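Thread: how our bench arm lost its grip force limit for most of June, and what we changed. Long one. Numbered so people can link to single posts.
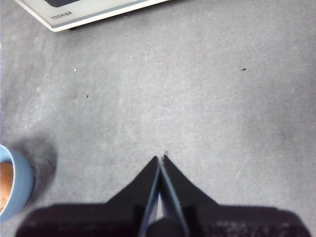 1/ The fault was in the gripper's force limit. Our arm does small tabletop jobs: pick up a cup, move it, put it down, press a button on a device. The force limit is what keeps the fingers from squeezing harder than we asked for. For most of June it wasn't being applied after a restart. We work on a gray felt-like surface, with things like the Toshiba unit and the light blue cup set out on it, and with the fingers closed and nothing between them, like they are here, you can't tell a gripper with a working limit from one without.

2/ Setup, for those who asked last time. The arm is a Grarau. The gripper is from Böttcher, two tapered fingers with a thin strip along each inner edge. The controller software is Trurkex, which we've run in the Surthorpe lab since before I got here. I look after the arm and the logs. I didn't write Trurkex.

3/ First sign was a crushed paper cup. I wrote it off as a bad grasp. Paper cups get crushed. The log said "grasp OK" and I didn't look any further than that.

4/ Second sign was a plastic cup with a crack down one side, a few days later. I blamed the cup. That was a mistake, and if I'd pulled the motor current trace that afternoon the rest of this thread would be a lot shorter.

5/ Third sign was Getachew Hadgu's finger. He was clearing a piece of foam from between the fingertips, the arm was paused, and the gripper closed on him. He got his other hand to the stop button right away. Bruised nail, no cut, nothing broken. He's fine and he's OK with me posting this.

6/ There are two separate problems in that last post, so I'll take them one at a time. One: why did the gripper close while the arm was paused? Two: why did it close that hard?

7/ Why it closed. In our setup "pause" stops the arm joints. It doesn't stop the gripper. Gripper commands go through their own queue, and a close command that was already waiting went through when the foam came out and the position error cleared. It's in the manual. I had read that page. I'd also been telling people "pause it before you reach in" for a year, so that part is on me.

8/ Why it closed that hard. We set the limit low for bench work. The value goes in a config file, and Trurkex sends it to the gripper at startup. The scale runs from 0 to 1,000, and we use 14 for cups. Anything over 1,000 should be rejected.

9/ After an update at the end of May, Trurkex started sending the limit before the gripper had finished its homing move. The gripper accepts the message, replies that it got it, and then loads its own defaults when homing finishes. The default is full force.

10/ So the controller believed the limit was 14. The config file said 14. The status page said 14, as the status page just repeats the config file. The only part of the system that knew better was the gripper, and we weren't asking it.

11/ How we found it. I put a cheap force gauge between the fingers, restarted everything, and commanded a close. The gauge went to the top of its range and stayed there. Sent the limit again by hand with no restart, closed again, and got a normal soft grip. Restarted, closed, top of the range again. Repeated until I was sick of it. Same result every time.

12/ I then went back through the logs. We keep motor current for every grasp – I'm very glad we do – and there were 1,056 grasps between the update and Getachew's finger. 37 of them were at normal current. Those were all from one session where somebody had changed the limit by hand after startup, for an unrelated test, which put the right number in by accident.

13/ The other grasps were all at full force. Most of what we handle is solid enough not to show it. Our "grasp OK" check only looks at whether the fingers stopped before they met. Squeezing something far too hard passes that check every time.

14/ The fix, software side. Startup now waits for the "homing done" message before it sends the limit. Then it reads the limit back from the gripper and compares. If the two don't match, the arm won't enable. The status page shows the value read from the gripper, and it goes blank if the read fails.

15/ I also added an upper bound on current per object type. It's crude. A cup grasp that draws more than the bound opens the fingers and stops the run. It has tripped twice since then, both times on a grasp where the cup was sitting at a bad angle, and I'm happy with both of those.

16/ The fix, people side. Pause no longer counts as safe for hands. If you need to reach between the fingers you press the stop, which cuts power to the gripper as well as the arm. We tested that with the gauge too. The label on the pause button now says ARM ONLY.

17/ For clearing bits off the work surface we've gone to long plastic tweezers. Lint and crumbs collect right under the fingertips and people reach for them without thinking. I caught myself doing it the same week I wrote the new rule.

18/ Also new: a gauge check at the start of each day. Restart, close on the gauge, write the number on the sheet. It takes two minutes. If the number is off, the arm stays off until somebody finds out why.

19/ I reported the startup order to the Trurkex maintainers with the traces attached. They reproduced it and have a patch in review. Until that's out, if you run Trurkex with a gripper that homes itself at power-on, check it. A kitchen scale and a block of foam will tell you enough.

20/ I also wrote to Böttcher to ask if the gripper could refuse a limit message during homing, instead of saying yes and dropping it. They said they'd look at it. No date.

21/ A few replies asked if we should have had a guard around the arm. For this arm at the speeds we run, the risk assessment said no, and it relied on the force limit being there. So the assessment is being redone – the new version has to treat the limit as something that can fail.

22/ Somebody else asked about the data from those weeks. We're keeping it, tagged as full force. Anything that used grip effort as an input gets rerun. The position data is fine as far as I can tell, though I've only checked the cup tasks so far. The button-press runs are next.

23/ Startup script and the readback check are going in our repo once I've taken our network addresses out of them. I'll add the link under this post.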